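Kostico sets house rules for hand-held gripper work

Warehouse and returns operator Kostico has put out a code of practice for staff who use hand-held grippers to record sorting and packing tasks, after a trial at its Nicholas site. The code takes effect in August and will cover every bench where the tools are used, including those run by its contractor Bralus.

The document runs to 66 clauses, most of them a sentence or two long. It sets out how a bench should be laid out before a recording starts, how long an operator may hold the tool without a break, and what has to be written down when a recording is thrown out.

Hefin Sayce, who led the drafting, said the company had been working from a mix of supplier notes and habits passed from one shift to the next.

"We had one bench clearing everything off the table before each run and another leaving it all there," Sayce said. "Both thought they were doing it right. When we tried to put the recordings together, we had a lot of arguing over which ones to keep."

During the trial, staff made 831 recordings of everyday items being picked up, turned and put down. Reviewers set aside the ones that did not meet the draft rules and kept 600. The most common fault was a missing or wrong item label in the log. Speed of movement came second.
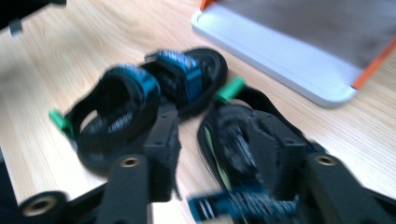
A pair of child's sandals being handled with a gripper at a sorting bench.

Footwear gets a section of its own. Straps and buckles can catch on the fingers of a gripper, and the code tells operators to stop and start again if a strap is pulled hard enough to drag the shoe. Pairs must be logged as a pair, even when only one shoe is moved. Tags stay on unless the task sheet says to remove them.

The speed rule drew the most comment from staff. An early draft asked operators to move slowly at all times, which several said made the work tiring and the recordings unlike normal handling. The final wording allows a normal working pace but asks for a short pause before the fingers close and another after they open. Blurred footage during the reach itself is no longer grounds for rejection on its own.

Operators may use a gripper for no more than 3 sessions in a shift, with other duties in between. The tool must be checked for loose fittings and worn finger pads at the start of each session, and the check signed for. A gripper that fails goes in a marked bin and can't be used again until a supervisor has cleared it.

The code also deals with privacy. Faces, staff passes, address labels and phone screens are to be kept out of view, and any recording that catches one has to be reported by the end of the shift.

Bralus said it would train its own supervisors first and then its bench staff. Recordings made before August will not be checked again under the new rules, but they will be stored separately and marked as older material.

Litisel, which maintains the grippers at Nicholas, will supply a printed checklist for each bench. Kostico plans to review the code once it has been in use for a full quarter. Staff can send comments to their shift supervisor before then.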